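Cutthorpe library to get new computers, eventually

January 23, 2022

Cutthorpe's public library will replace its desktop computers by May, the council confirmed this week, ending a wait that began when some of its current borrowers were still in the picture-book section.

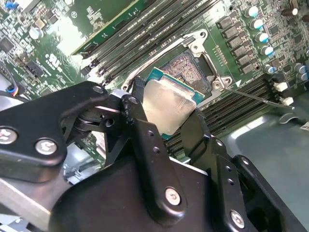
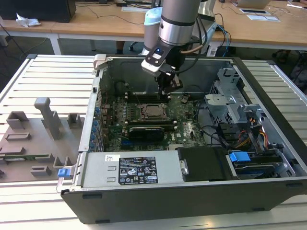
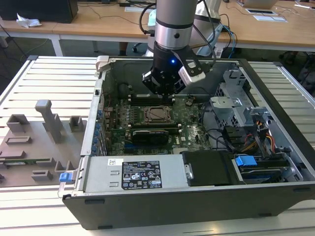
Inside an open desktop tower.

The old machines have served the town through two library managers, one flood and a carpet colour the minutes describe as "interim". They take long enough to start up that regulars have learned to switch one on, return their books, have a chat at the desk and come back in time to type a password. The password is then usually wrong.

"People are very patient," said library manager Zineb Benmoussa. "We had a man do his whole tax return in here last year. He started it in autumn. I think he was on a first-name basis with the printer by the end."

A petition asking for new computers collected 953 signatures, a healthy result for a town that managed 499 votes at its last council by-election. The petition was kept on paper at the front desk. An online version was planned, but the page would not load.

Under the plan, the council will buy refurbished desktops from Prindard, a supplier two towns over, at $600 each. New ones were quoted at $1209 each, a figure that councillors greeted with a short silence and then a motion to break for tea.

Councillor Lalit Rajput, who moved the purchase, said refurbished was the sensible choice and that most people would not notice the difference.

"They want to print a boarding pass and look up their cousin," he said. "You don't need a rocket for that."

Cr Rajput also defended the time it took to reach a decision. The matter was deferred once so that councillors could read the report, and again when it emerged that they hadn't.

The library will stay open during the changeover, although the computer corner will close for three days. Anyone with files saved on the old machines has until the end of April to collect them. Ms Benmoussa said staff had already come across a half-finished novel, a great many résumés and a folder called DO NOT DELETE, which was empty.

The printer is not part of the purchase. It will be considered in next year's budget – or, as Cr Rajput put it, "in due course".

Bookings for the new computers can be made at the front desk, in pencil.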